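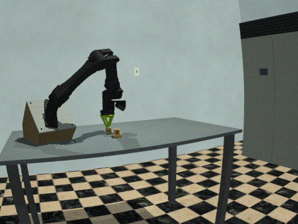 Durnitz to keep its noon whistle, but quieter

5 July 2022

The town of Durnitz will go on being told when it is lunchtime, the council decided this week, though it will be told for less time and at a lower volume.

Members voted to keep the noon whistle on the roof of the old Jesetti cannery after a public hearing that ran past 11 p.m. and drew nearly 200 people, a turnout the town has not managed for any election in recent memory. Under the new rules the whistle will blow for eight seconds instead of 20, and will stay silent on Christmas and New Year's Day, when residents will have to work out for themselves when to eat.

The whistle has sounded every day since the cannery opened, and kept on sounding after the cannery closed, which left the town with a very loud signal for a shift that no longer exists. For most of that time it drew no complaints, or none that anyone at town hall wrote down. That changed in April, when a timer was replaced and the whistle began going off at 12:04.

The four minutes split the town. Some residents wrote to ask that it be fixed. Others wrote to say that since it was wrong anyway, it might as well be turned off. A third group, smaller but with better handwriting, said they had grown used to 12:04 and would like it left alone.

"I moved here for the quiet," said Maricel Catacutan, who lives on Galang Street, one block downhill from the cannery, and who started the petition to end the whistle. "The house was shown to me at ten in the morning. I have thought about that a lot."

Her petition collected 800 signatures. A rival petition to save the whistle collected more, although the town clerk noted that several of the same names appeared on both. Asked about this at the hearing, one man who had signed twice said he had been trying to be polite.

Supporters spoke for most of the evening. A barber said he had timed his lunch by the whistle for his entire working life and did not own a watch. A retired teacher said it was the only thing in town that had ever gotten a class of fourth graders to look up at once. A man who gave his address as Pudwood, six miles away, said he could hear it from his porch when the wind was right and that nobody had asked him what he thought. He was given two minutes, and used them to say he didn't mind it.

Opponents brought a sound meter. The council agreed to hear a recording of the whistle played at full strength inside the chamber, and then, after a short discussion, agreed not to.

There was also the matter of money. The whistle costs the town $3,000 a year in power, upkeep and insurance, which council members described at different points in the evening as a bargain, a scandal and less than the flower baskets. A motion to look into the flower baskets failed for lack of a second.

The compromise came late, when about half the crowd had gone home. The whistle will be fitted with a baffle to soften the sound on the downhill side, and the timer will be corrected. The town expects the work to be finished by the end of the month. Until then it will go on blowing at 12:04, for the full 20 seconds.

Catacutan said she could live with the result and would be spending the next few weeks' lunch hours at her sister's. She added that she had recently noticed the church on the corner has a bell, and asked the clerk who she should talk to about that.

The council meets again in two weeks. Parking on Main is on the agenda.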